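3. The Student Project

3.1 Course setting

The work reported in this section was done by undergraduates in the manipulation project course at Cenberg, under the direction of Xóchitl Orozco. Students join in teams of four, and most of them have never touched a real arm before the first meeting. They have taken a programming course and, in a few cases, a statics course. That is all we ask for, and we have been delighted by how far they get with it.

Each team receives the same kit of play food and kitchenware, the same table, and a short written task sheet. The sheet names a goal in plain words ("put the bread on the plate") and leaves the rest to the team. We tried a more detailed sheet in an earlier run of the course and dropped it. Students followed it line by line and stopped looking at the table.

3.2 Software and logging

Teams write their task code in Rasulico, a small scripting layer built by former students of the course. A script calls a limited set of motions -- approach, close, lift, carry, open -- and each call is written to a log along with the views from the cameras. The log viewer, Giltlow, plays the views back side by side. It is a plain tool, and it has turned out to be the part of the course that students talk about most. Teams go through their failed grasps in it with real excitement, arguing over which camera to believe.

The 3 views in Figure 4 are all of the play kitchen setup. The ketchup bottle on the plate appears in each of them and makes a handy landmark when students first learn to relate one view to another. 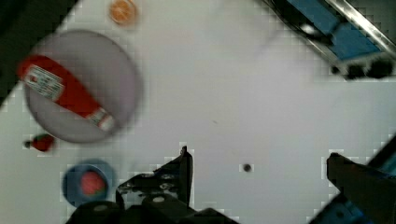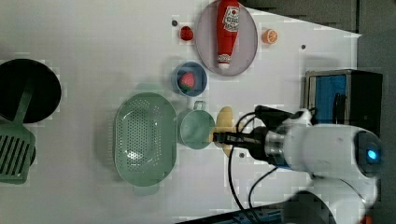
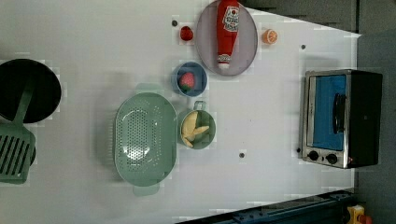 Figure 4. The play kitchen task. First: view from the gripper, with both fingers visible. Second: the arm holding the bread-shaped piece beside the measuring cup. Third: the table from directly above, with the toaster oven on the right.

3.3 How teams approached the task

Nearly every team began with the overhead view, and for good reason. Distances across the table are easy to read there, and a first script that reaches for the colander or the small blue bowl can be working by the end of one meeting. The trouble starts with height. A position that looks perfect from above may leave the fingers too high to touch a flat piece of food, and several teams spent a whole meeting closing the gripper on air.

The gripper view helped most at this stage. Students learned to stop partway down, check where the piece sat between the fingers, and correct before the final approach. One team named this pause the Hettiarachchi step, after the practice room where they thought of it, and the name spread through the class. By July all teams had some form of it in their scripts, usually as a function of fewer than 20 lines.

We were especially pleased with what students did on their own time. The shared log passed 2,000 grasp attempts well before the final demonstration, and many of those came from open lab hours that carried no credit. Round pieces were a favorite. They roll when nudged, so a sloppy approach shows itself at once, and two teams ended up writing a gentler closing motion that the others then borrowed.

3.4 Grading

Grades were based on the written report and the team's reading of its own logs. The success rate was recorded but did not count toward the grade. A team that could explain why a grasp slipped, and point to the moment in the log, did as well as a team whose script ran cleanly on the first try.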